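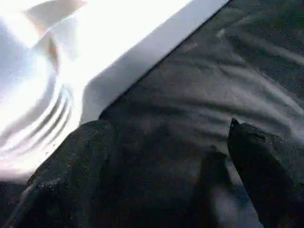

Tableware and Linen Loans: Frequently Asked Questions
Hekdale Residence Services
Last revised August 8, 2019

Who may borrow tableware and linens?
All registered residents of Hekdale and the Paulík annex may borrow from the service counter. Guests may not borrow in their own name.

What is included in a standard set?
A standard set consists of bowls, plates, cups, a serving tray and two dark cloths. Residents of the Paulík annex receive the same set. Cutlery is issued separately.

How long may items be kept?
The loan period is 14 days. It may be extended at the counter, provided that no other resident has reserved the items.

How should ribbed bowls be cleaned?
Food residue collects in the grooves. Wash ribbed bowls by hand with a soft brush, following the direction of the ridges, and rinse with warm water. Scouring pads and abrasive powders are not permitted on any item in the Rilider range.

May the bowls be placed in a microwave oven?
Only bowls marked as suitable on the underside may be used in this way. If the mark has worn off, please ask at the counter before heating the bowl.

How should the dark cloths be washed?
Wash them separately from white items, in cold water, with no bleach. New cloths shed lint and should be washed twice before they are used to dry dishes. Fabric softener reduces absorbency and should be avoided.

Do the cloths need to be ironed or folded before return?
Ironing is not required. Cloths must be fully dry when they are handed in - damp cloths will be returned to the borrower. Folding is appreciated.

Can I use a cloth as a liner under dishes?
Yes. A cloth may be laid beneath bowls on a tray or shelf to prevent scratches. It should not be placed under a pan that has just been taken from the stove.

What happens if an item is chipped or lost?
Report the matter at the counter when you return the rest of the set. Chipped bowls must not be used for food, even if the damage is small. Replacement charges are listed on the loan form.

Can I donate my own dishes to the service?
Donations are accepted in June only, when the cupboards are inventoried. Items must be clean and free of cracks. Dishes from the discontinued Fanon range are still welcome, as matching pieces are needed for existing sets.

Where are items returned?
Return all items to the service counter during opening hours. Please do not leave them in the hallway or in the shared kitchens - they remain on your record until they have been checked in.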